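About Urkton Paint & Plaster School

Urkton teaches grown people to paint their own houses. It is a modest ambition and we have been at it long enough to know how modest. Most of our students arrive after a first attempt of their own, usually with the color still in their hair.

The school was started by Costel Nikolaidis, who painted stairwells for a living in Riditz until his knees filed a complaint. He rented the old feed store at 236 Aguirre Street, covered it in practice walls, and waited for the public. The public was three people and somebody's father. They learned to cut in along a ceiling without tape, and one of them still sends a card.

Plain white is where everyone begins. Students always want to start with the dark green they saw in a magazine, and we always say no. White shows every lump you hoped the paint would hide.
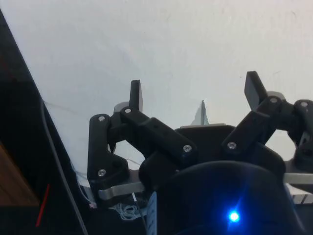

White wall, with a few gray smudges near the top.

Our weekend course covers washing, filling, sanding, priming and two coats, in that order, however you did it last time. The evening course is the same thing with more coffee. Plastering is taught separately, in old shoes.

We have 3000 square feet of floor and use most of it for drying. The color room is at the back, and it is small, so arguments there tend to be short. Costel believes a red should be looked at against white before anyone commits a dining room to it. He has talked a good many couples down to a red front door.

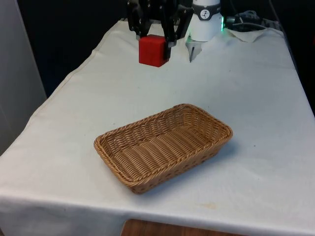
Who teaches here

Costel takes the beginners and anybody who claims not to be one. The Drulik sisters run plastering and wallpaper, and they disagree about paste in front of students, which we count as instruction.

Visiting

The next courses start in September. Come by before you sign up, have a look at the practice walls, and lean on them only if the sign says you may. Bring a photo of the room you're worried about. We have seen worse, and in a few cases we painted it.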